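What's Inside a Desktop Computer? (Let's Take the Side Off!)

Sun 3 November

I was six when I first asked what was inside a computer. My guess was a tiny typewriter and a lot of dust. I got the dust right!

If you have ever used one of those big box-shaped computers that sits under a desk, you have been sitting next to one of my favorite things in the world. From the outside it's pretty boring - a box, a button, a few holes to plug things into. On the inside it's more like a little town, with roads and buildings and power lines, and there's one very important building right near the middle that I want to tell you about today. It's called the CPU.

CPU stands for Central Processing Unit, and I'm sorry, that's a terrible name. Some people call it "the processor" or "the chip." I like to call it the doer, because it does stuff. When you click on a game, the doer gets the message. When you type the letter G, the doer gets that message too. It adds, it compares, it moves numbers from one place to another, and then it does it again, so fast that you don't notice it was ever busy.

How fast? Try this. Grab a pencil and add up 955 and 2453. I'll wait.

Did you get 3408? Good job! It probably took you a little while, and you may have had to carry a one. A modern CPU can do billions of simple jobs like that every second. You'd still be sharpening your pencil.

The big green board

Before we get to the chip, you need to know what it sits on. Most of the parts in a computer are joined together by one large, flat board called the motherboard. Lots of them are green, but they also come in black, blue, red, and I once saw a white one that I wanted very badly. If the computer is a town, the motherboard is the ground and all the roads. The roads are thin lines of metal called traces, and electricity runs along them carrying messages from one part to another.

Somewhere on the motherboard there's a square parking spot, made just for the CPU. That spot is called the socket. The CPU isn't glued down, so you can take it out and put it back, as long as you're careful (and I mean REALLY careful, we'll get to that).

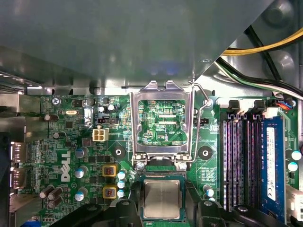 The CPU just above the board, with its socket open.

The shiny top of a CPU is made of metal, and it has a job. All that adding and comparing makes the chip heat up, so the metal spreads the heat out. Its full name is the integrated heat spreader, but I just call it the lid. The part that really does the thinking is a small, thin piece of silicon hiding under the lid, and silicon comes from sand. SAND! The same sort of stuff you find in your shoes after a day at the beach. It gets cleaned and melted and sliced and changed a whole lot first, but still.

And the socket has a door! Well, it's a metal plate that flips up, with a window cut in the middle so the lid of the chip can peek through when it's shut. Next to it is a thin metal lever with a little bend at the end. The plate and the lever work together a bit like the buckle on a ski boot. You lift the lever, you open the plate, you set the chip in, you close the plate, you push the lever down and hook it under its catch. Then the chip is held tight and can't wiggle.

Why does it need to be held so tight? Well, on a lot of computers the bottom of the CPU is covered in tiny flat gold-colored dots, and the socket is full of tiny springy pins. Every dot needs to touch its own pin. If one of those pins gets bent, a message might not get through, and then the computer can act very strange or not start at all. The pins are so small that a fingertip can squash a bunch of them at once. I bent one once, on an old computer that was already headed for recycling, and I still felt awful about it for the whole weekend.

Which way does it go?

A CPU is square or close to it, so you might think it could go in any old way. Nope! There's only one right way. Many chips have a tiny triangle in one corner, and there's a matching mark by the socket, and those go together. A lot of chips also have 2 small notches cut into the edges that line up with bumps in the socket. It's just like those wooden shape puzzles for babies, where the star won't go in the circle hole no matter how hard you bang on it.

(Please don't bang on a CPU.)

In fact, you shouldn't push on it at all. You hold it by the edges, lower it straight down, and let go. If it's lined up, it just sits there, nice and flat. If it looks tilted, you lift it up and try again. All the pushing gets done later by the lever, and the lever can feel surprisingly stiff the first time you use one. It sometimes makes a crunchy little creak too, and that creak has scared a lot of grown-ups. 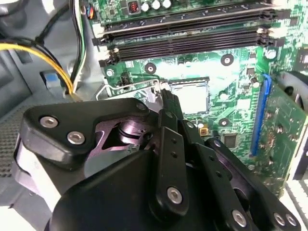 Okay, so the doer is in its parking spot. Does that mean we're ready to play games? Not yet, because the doer has a terrible memory. It can only hold on to a little bit at a time, so it needs a helper close by, and that helper is called RAM.

RAM comes on long, skinny sticks that stand up in long, skinny slots. The slots are usually lined up side by side near the CPU, like lanes in a swimming pool, and they have latches on the ends that hold the sticks in place. I think of RAM as the top of my desk. If I'm drawing a comic, I want my paper, my markers and my eraser all out where I can reach them. The bigger the desk, the more stuff I can have out at once. And when the computer gets turned off, everything on the desk gets swept away, so anything you want to keep has to be saved in a drawer first. The drawer is called storage, and that's a whole other page.

The doer also needs something to keep it cool. Remember the lid that spreads out the heat? That heat has to go somewhere, so a big chunk of metal called a heat sink sits right on top, usually with a fan blowing on it or close by. When you hear your computer go whoosh in the middle of a game, that's a fan working hard. In between the lid and the heat sink goes a small blob of gray goo called thermal paste. It looks a bit like toothpaste and it is absolutely not toothpaste, so keep it away from your mouth.

Want to look inside one yourself?

Ask a grown-up first, and do it together. An old computer that doesn't work anymore is the best kind to start with. It has to be switched off and unplugged from the wall before anybody opens it. There's a metal box inside where the power cord plugs in, called the power supply, and nobody should ever open that one, not even your grown-up.

Touch the bare metal of the case before you touch any parts. That gets rid of static electricity, the same stuff that zaps you when you walk across a carpet in socks and grab a doorknob. A zap you can hardly feel can be enough to hurt a chip.

Then get a flashlight and go hunting! See if you can find the motherboard, the RAM slots, and the fan on top of the CPU. Draw a map of the town and give the buildings names if you like. On my very first map, the CPU was Castle Jarby, and I still think that's better than Central Processing Unit.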